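Come and Stack Blocks With Us – Call for Participants
Posted Dec 27, 2020
Pristley Play and Making Studio

Hello, and thanks for clicking! I'm looking for people to spend a morning or an afternoon at our table this January, building small things out of painted wooden blocks and telling me what they think while they do it. If that sounds like a strange way to spend a few hours, well, it's my regular job and I still look forward to it.

The short version: we're putting together a new block set called Ceno, and before we settle on the paint, the sizes and the little booklet of building tasks, we want to see how lots of different hands get on with it. Grown-up hands, mostly. Children have been trying these blocks for a while now and they've been very clear with us (too slippery when they've had a snack, and please can there be more green ones). What we're short of is adults who will sit down, pick up a block and put it somewhere on purpose.

You'd be working at our wooden table, the one with the long pale boards. I'm fond of that table. It came out of the old Lazarević bakery when they closed up, and it took four of us and a lot of bad language to get it up the stairs.

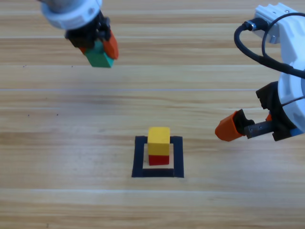

What you'll be doing

Each session is built around a square marked out on the tabletop in black tape. You get a few blocks, you get a card with a task on it, and you build inside the square. Some cards are dead simple – put the red one down first, then stack on top of it. Others ask you to build the same thing again with your other hand, or to turn a block so a particular corner faces you, and those are the ones where people start muttering. Please do mutter! I write it all down.

Between tasks there's a break with tea and decent cookies. After the last card we chat for a bit about which blocks felt good to hold, which colors were easy to tell apart, and whether the instructions made any sense. I'm especially keen to hear about the instructions. I wrote them, and I've read them so many times that I can't see them anymore.

You'll handle the red cube a lot. It turns up in more of the cards than any other piece, and it has picked up a few faint scuffs and lighter specks on its top face. I'd love to know whether marks like that bother you or whether you'd barely look twice, so that's a question on the form too.
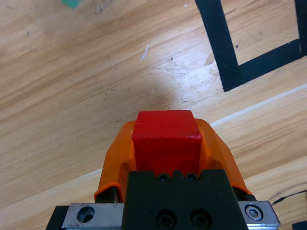 Danica Plutau
Play Sessions Coordinator, Pristley

Stacking is the heart of it, though. I've got a whole notebook page on the way people line up edges. Some nudge every block until it's dead straight, some let the whole thing lean at a cheerful angle and move on to the next card, and one gentleman last fall took so long over his first tower that his tea had a skin on it. All of these are fine by me. There's no score and you can't do it wrong. 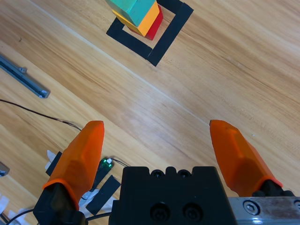
If a tower falls over, we just note how far you'd got and you carry on from there, or start again if you'd like to. I do ask that you stay inside the tape, even when it's tempting to spread out, so that I can compare one person's building with another's. And please leave any block you aren't using on the bare wood outside the square. It makes my notes so much easier to read later.

The red and the teal pieces are the ones I'm asking about most this time. We've had long arguments over that teal (I say green, half the office says blue), so expect me to ask what you'd call it before I tell you what's printed on the box.
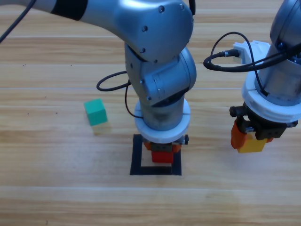
Who can take part

Anyone aged 16 or over. You don't need to be handy or artistic, and you don't need to have kids. I'd be really glad to hear from left-handed people, from anyone with stiff or sore fingers, and from people who don't see red and green the way most of us do.

Time and pay

One session, up to three hours with the break. You'll get a 30 dollar gift card on the day, plus your bus fare if you keep the ticket. There are 5 places in each session.

How to sign up

Send a note through the contact form on the Pristley site with "Ceno blocks" in the subject line. Tell me your age, which hand you write with, and whether mornings or afternoons suit you in January. I'll write back with a time and directions – the street door sticks, so give it a good shove.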